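Tarigan Limewash Paint – Interior Walls and Ceilings

Soft, chalky colour with plenty of life in it
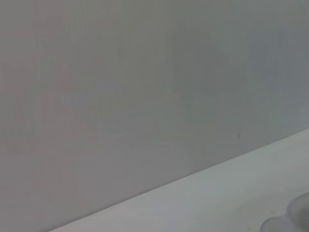 We have been making limewash at Plarkberg for long enough to have strong feelings about it, and Tarigan is the one we paint our own homes with. It started as a side project of Valeriano Arrieta, our colour mixer, who wanted a limewash that a careful beginner could put on over a weekend without getting into a panic about brush marks. He spent most of one August painting and repainting the back stairs of the workshop (there are a lot of coats under there now!) and the mix we sell today is very close to the last one he tried.

Limewash goes on thin and cloudy, and for the first hour you will think you have made a terrible mistake. Keep going! As it dries it gets paler and much more even, and the second coat brings the depth. We love watching people's faces when they come back into the room the next morning.

What's in the tub
Tarigan is made from aged lime putty, water, mineral pigments and a small amount of binder to stop it dusting off on your sleeves. The finish is dead flat. It lets the wall breathe, so it's a lovely choice for older houses with lime plaster, and it also works well on new plasterboard if you prime first with Miltance.

Colours
All the Tarigan colours are mixed to order. Clunda is our best-loved shade, a quiet one that shifts a good deal between morning and evening – do try it on more than one wall before you decide. Sample pots are big enough for two coats on a decent-sized patch. If you are matching a colour you already have, send us a painted card by post. Phone photos are no good for this, sorry.

How to put it on
Stir well, right down to the bottom, and again every time you stop for tea. Dampen bare lime plaster with a mist of clean water. Use a wide, soft block brush and work in loose crossing strokes, keeping a wet edge and going from corner to corner before you take a break. Leave the first coat overnight. A third coat is rarely needed, though very dark colours can enjoy one.

Don't go back over patches that have started to dry. If you miss a bit, leave it and catch it on the next coat.

Wear gloves and eye protection. Lime is alkaline and it stings.

Looking after it
Dust with a dry, soft brush. Small marks can be touched up with a little of the same batch thinned with water, dabbed on and feathered out with your fingertips (gloves on). We don't recommend Tarigan behind a hob or in a shower, but it has been very happy in our bathroom at the other end from the bath.

Details
Product code: 1096
Colour code for Clunda: 203
Coats: 2
Sheen: flat
Touch dry: 60 minutes in a warm, airy room
Clean-up: water, straight away
Storage: lid on tight, away from frost

Mixed colours can't be returned, so please order a sample pot first. Unopened tubs of Miltance primer can come back to us in the usual way.

Page last updated Oct 23, 2019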